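Unit 6 handout: Reading a vendor's offer

Our case this week is the Rallgate arm kit, sold by Flarken with a support plan called Bisht. The brochure says it is "ready for real kitchens." Please underline "ready" and "real" and come back to them when you have read the price list.

The kit is $4,000. The support plan, for one year, is also $4,000. Draw your own conclusions, then write them down, as they are worth 10 points.

The task to keep in mind is plain serving work: reach into a round basket, get hold of what is in it, and deal with a plate next to it. The brochure gives this one line and a smiling chef.
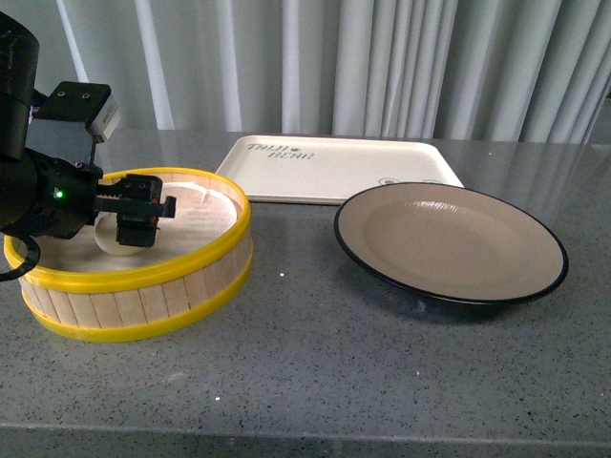

Ikgate wrote back on the course page that the price bothered them less than the fingers. A toothed edge is fine for a box, they said, but they would want to see the same grip on something soft before signing anything, and they would want the replacement fingers priced in writing.

Fair point, and the price list is silent on fingers. It does have a section on carrying cases.

Now the cable. Vendors love to quote reach and hate to talk about what trails behind it.
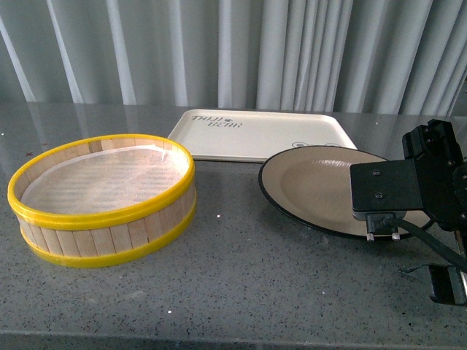
Reach is quoted for a bare arm, so ask for the figure with the gripper and cable on. Flarken's sheet claims 3,431 test cycles and never defines a cycle — opening and closing in midair may well count.

For next time: rewrite the brochure's first page using only claims you could check. Short answers are expected.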